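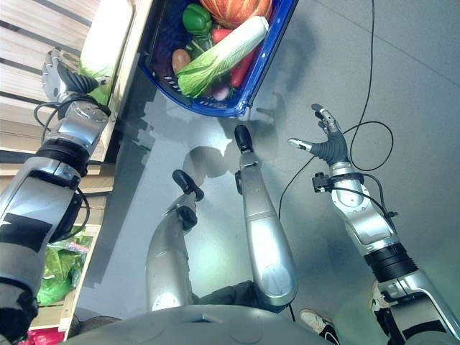

Members' Forum > Venues and Exhibitions > Reuse of cultural buildings

Search this forum
Keywords
Go

Topic: Proposed exhibition season at the Clovberg concert hall

Titilayo_Shehu
Saturday, September 7, 2019
Members will have received the notice from the Clovberg management concerning the main hall. Under the proposal, concerts would be suspended from January and the hall given over to a single large installation by the Restrepo studio until the acoustic ceiling has been replaced. The upstairs foyer and the bar would remain open. I would be grateful for the views of members who have worked in the building, in particular on whether the hall is suitable for visual art and on what will happen to the regular music program. Please keep replies to these two questions.

H.Wuyts
I support the proposal. The ceiling work has been postponed twice and the hall cannot hold amplified concerts while the scaffolding is in place. The alternative is a locked building. An exhibition keeps the front doors open and keeps the box office staff in employment. The hall has a flat floor, good loading access on the canal side and a standing capacity of 1,000, which is far more than an exhibition would need at any one time.

mieke_declercq
I must disagree with the previous speaker on the matter of suitability. I was responsible for lighting at Clovberg for several seasons. The hall has no daylight and the walls are covered in black absorbent panels that may not be drilled. Anything shown there must stand on the floor or hang from the rig, and the rig will be out of use for as long as the ceiling is being replaced. I would ask the management to state which part of the room is available. The notice says "the main hall" and gives no plan.

Titilayo_Shehu
The plan was attached to the second version of the notice. The rear part of the hall, under the balcony, is available throughout. The front part becomes available when the first phase of work is complete.

mieke_declercq
Thank you. I had only the first version. The area under the balcony is low and I do not consider it a serious exhibition space, but I accept that it can be used.

S. De Bruijn
I write as a promoter. My concern is with the second question. There are 68 concerts in the diary for the coming season, and the notice deals with them in one sentence: they will be "relocated where possible." The only other room of any size in the city is Pletel, which is licensed for 400. Several of my bookings have already sold more than that. One has sold 484 tickets, and I do not intend to write to 84 people to tell them that they have been relocated where possible.

H.Wuyts
Mr. De Bruijn's point is a fair one, but it concerns the ceiling and would arise with or without the exhibition. The concerts cannot take place under scaffolding in any event.

S. De Bruijn
With respect, the ceiling work was described to promoters as taking place in the summer, when the hall is dark. It was moved to January after the exhibition was offered. I have the correspondence and will forward it to any member who asks.

H.Wuyts
I was not aware of that and would like to see it.

gaurav.vashisht
May I add a word on the practical side. Filline, where I handled visitor services, went through a similar change from music venue to temporary gallery. Three matters caused difficulty:

- The door staff were trained for late nights and had to be retrained for school groups.
- The sound license did not cover an installation with an audio element. A separate application was needed.
- The cloakroom was too small, as visitors to an exhibition arrive throughout the day with bags and strollers.

Attendance on weekdays was modest. On Sundays there was a line to the corner. Many visitors had never been inside the building before, and a number of them came back for concerts later — I cannot say how many, as we did not record it.

mieke_declercq
Does the Restrepo work include sound? If so, the removal of the ceiling matters a great deal. Without it the room has a very long echo.

Titilayo_Shehu
I understand that it does, and that the studio has asked for a test day in the empty hall. I will put the question of dates, together with Mr. De Bruijn's correspondence, to the management in writing and post the reply in this topic. Mr. Vashisht, would you be willing to send me the Filline license application?

gaurav.vashisht
Certainly. I will send it on Monday.

S. De Bruijn
Until the reply is received I am leaving my bookings at Clovberg as they stand, and I have told the other promoters so.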